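Pumico Roof Box Rental, 37-Series
Sustico Car Racks & Boxes > Rentals > Roof Boxes > Pumico 37

In stock at the Gunawardena Street counter
Fits most factory and aftermarket crossbars
Color: black, or black with somebody else's ski sticker

Your car was sold to you as roomy. The brochure had a family of four in it, all smiling, and one duffel bag. Then you had to pack for a week with a stroller, a cooler and a teenager who owns boots, and the brochure went quiet. The Pumico 37 is what we put on top of cars like yours.

It's a hard-shell box with a lid that opens from both sides, so you can load it from the curb instead of standing in traffic holding a tent. The nose is sloped to keep wind noise down. We won't tell you it's silent. At highway speed you'll hear a low hum, and after an hour you'll stop hearing it, much as you did with the teenager.

What's in the rental

The box, four quick clamps, two straps for the inside, and two keys on a bright orange tag. Please bring back both keys. We have a drawer of boxes' worth of single keys and it's a sad drawer.

Will it fit my car?

Probably. The clamps take square, oval and the wing-shaped bars that come on newer wagons and crossovers. If you have bare rails and no crossbars, we rent those too (ask for the Guvesell bar set). If your roof has neither rails nor fixing points, bring the car by and Yolandi Mthembu will take a look at it. She's been fitting racks here since we had one bay and a tarp, and she has only ever said "absolutely not" to a convertible.

Check your owner's manual for the roof load limit before you book. That number covers the bars, the box and everything you put in it, and it's often smaller than people hope. Bricks, dumbbells and your uncle's tool chest ride inside the car.

Measure your garage. Measure it again with the box in mind. The most common damage we see happens at home, at walking pace, with the door half open and the whole family watching.

Picking it up

Fitting is free and takes one coffee. Pull into bay 2, leave the engine off and take the bike rack off the hatch first if it's the kind that swings up. We'll set the box far enough forward that your tailgate clears the back end, then show you how the clamps work. Everybody nods during this part. There's a printed card in the glove box for later, when you find you were only nodding.

Stop and check the clamps after the first half hour of driving, and every morning after that.

How to load it

Heavy things in the middle, between the bars. Light, bulky things at the ends: sleeping bags, coats, pillows, the inflatable flamingo. Soft bags work far better than hard suitcases, which leave gaps you'll spend the whole trip thinking about. Run the inside straps over the lot and pull them snug before you close the lid.
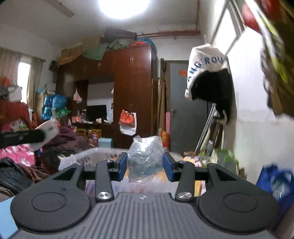 The key only comes out when the lid is latched at every point. If it won't turn, something is sticking out, and it's usually a sleeve. Don't lean on the lid. Don't ask a larger relative to lean on the lid, either.

Rates and deposit

The deposit is $200, held on your card and released when the box comes back in one piece. Weekly and weekend rates are at the counter and change with the season. November bookings go fast once the first snow shows up in the forecast, and so does spring break. Anyone hoping for a box that week should reserve by 24th March.

Late returns are charged by the day. Call us if you're stuck behind a closed pass and we'll be decent about it.

Buying one instead

If you rent three times a year, you should own one, and Ghada Issa on the sales side will say so even though it costs us a customer. We sell retired rental boxes each spring — scuffed on the outside, sound on the inside, fresh locks. The new ones are listed under part number 602. Either kind needs a place to live the rest of the year, and a ceiling hoist is sold separately.

Reserve online or at the counter. Bring your license, your card and the car you're putting it on.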